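Colour Sorting at Wadolby

Blocks from the toy library's Erkside shelf, sorted by colour and set out in small groups. The full tub holds 16 pieces and goes out on loan for 2 weeks at a time.

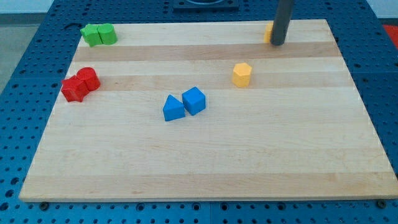
Most children start with colour and come to shape later. A cylinder and a star can both be red, and working that out takes a few goes. The tub is kept beside the Derer puzzles.

Please count the pieces before returning the tub. Loans can be renewed at the desk until the end of March.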